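Play Materials Lending Collection: Frequently Asked Questions

What is the lending collection?

The Clarnedley Play Materials Collection lends toys, pretend food and small play sets to families, child care providers and classrooms. The collection currently holds 1308 items. Most are lent as part of a boxed set, and a smaller number may be borrowed singly.

Who may borrow?

Any adult who lives or works in Clarnedley may register. Child care providers and schools register once, in the name of the organization, and may list up to 2 staff members who are allowed to pick up and return sets.

How long may I keep a set?

The loan period is three weeks. A set may be renewed once unless another borrower has requested it. Classroom loans run for a full term and must be requested in advance. Requests for the spring term open in February.
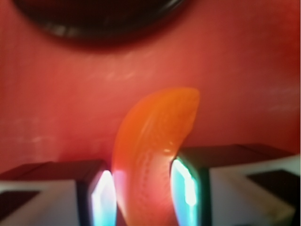

Clarnedley Library, Department of Children's Services

Soft and translucent pieces

Which pieces are considered soft pieces?

Any piece that bends or gives when pressed is listed as soft on the contents card inside the lid. A piece with a glossy surface may be either soft or hard, and borrowers should check the card before cleaning. Small raised dots or a textured line along a curved piece are part of its surface and should not be reported as damage.

How should soft pieces be cleaned before return?

Wash by hand in lukewarm water with a mild dish soap. Use a soft cloth along seams and over textured areas. Rinse well and let the pieces air dry on a towel overnight. Do not use bleach, alcohol wipes or a dishwasher. Hard pieces may be wiped with the same soap and water.

May soft pieces be stored with other toys?

Please keep them in the inner bag supplied with the set. Some soft plastics mark painted or printed surfaces when left in contact with them for several days. Sets should be kept away from heaters and sunny windowsills.

The color of a piece is uneven. Should I report it?

Many translucent pieces shade from one color to another, for example from reddish pink to orange, and no report is needed. Please do report a cut, a split, a sticky patch or a stain that does not wash off.

Are the pretend foods safe for children under three?

The age label on the lid applies to the whole set. Pretend food can look very much like candy or real vegetables, and young children should be watched while they play with it. No item in the collection is edible.

What happens if a piece is lost?

Write the name of the piece on the return slip. There is no charge for the first missing piece in a set. After that, the replacement fee on the contents card applies. Pieces found later may be left at the front desk in an envelope marked with the set number.

Whom may I contact?

Questions about sets, renewals and classroom loans may be directed to Marjatta Tikkanen, Collection Supervisor, at the Children's Services desk.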